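Tres minutos en verde y a correr

Llevo toda la vida cruzando a pie la travesía de Kuruc y cada año me cuesta más. Y no será por las piernas (que también, vale), es que por el centro del pueblo pasa ahora todo lo que antes iba por la carretera vieja: camiones, autocaravanas, repartidores y el autobús de Promeo, que ya ni intenta llegar a su hora.

En agosto pusieron el semáforo de obra junto al puente y nos dijeron que era cosa de 2 meses. Ahí sigue. A las ocho y media de la mañana la cola llega hasta el cruce de Climelier, y quien vive en medio ya sabe que para sacar el coche del garaje hay que rezar o tener mucha cara. Yo tengo bastante cara, pero mi vecina no, la pobre, y se pasa media mañana con el intermitente puesto.

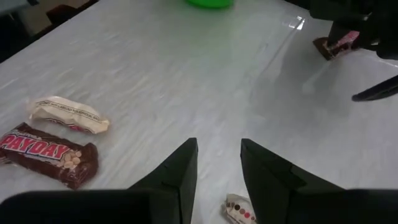
Lo que pedimos los que vivimos en la travesía es bien poca cosa: que los camiones de más tonelaje den la vuelta por el polígono de Stultier, aunque tarden un rato más, y que el semáforo se regule según la hora. El verde dura lo mismo a las tres de la madrugada, cuando no pasa un alma, que a la entrada del colegio. Fuimos 86 vecinos a la reunión, llenamos la sala, y salimos con un «se estudiará» que sabe a caramelo de los que te dan en el mostrador, de esos pequeños con el envoltorio blanco de puntitos marrones, rosas y rojos, para que te vayas callado a casa. Pues no, mire, a mí el caramelo me dura lo que tardo en llegar al paso de cebra.

Hemos juntado ya casi 400 firmas, que en un pueblo como el nuestro son muchísimas – ¡si hasta ha firmado gente que no me saluda desde el lío de las fiestas! – y las vamos a presentar por registro, con su sello y todo. También hay quien dice que desviar camiones perjudica a los bares. Puede ser, no lo niego, y me gustaría que los dueños vinieran a contarlo a la próxima reunión. Pero los conductores que yo veo parados delante de mi ventana no se bajan a tomar café, se quedan dentro con el motor encendido y la mano en el claxon.

Las hojas de firmas siguen en la panadería y en la farmacia hasta fin de mes.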